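Keeping the Shared Kitchen in Order: A Conversation with the Starmont House Manager

December 18, 2020

Residents of Starmont House share one kitchen on the ground floor, and its shelves were reorganized in November. The house manager met with the Mustalis Housing newsletter to discuss what changed and what residents are asked to do.

The work began with a review of the cupboards. "We had 15 shelves and no agreement on what belonged where," the manager said. "Dry goods were stored with cleaning cloths. Mugs were in three different places."

Food, dishes and household supplies now have separate areas. Labels were ordered from Ferkico and placed on the inside of each door. The manager said the labels were kept short on purpose. "People read one word. They do not read a paragraph when they are holding a hot pan."

Asked about decorative items, the manager said that they may stay. Several residents had brought things from home, and the Satti wing in particular wished to keep its own on view. "A kitchen is also a place where people sit. I did not want it to look like a storeroom."

The present rule allows such items beside the mugs, provided that they do not block the sockets or the tap.

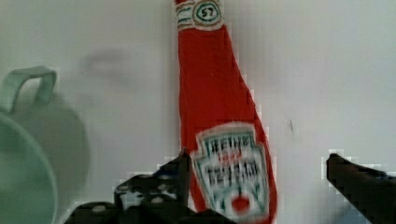 A soft-looking red ketchup bottle, with a "57" on its neck band, and a pale green mug.

The manager described the response as mostly favorable, although the placement of the spice rack is still under discussion. "It has been moved 4 times. I expect it will be moved again."

Residents who wish to request a shelf should leave a note at the front office. Unlabeled food will continue to be removed at the end of each month.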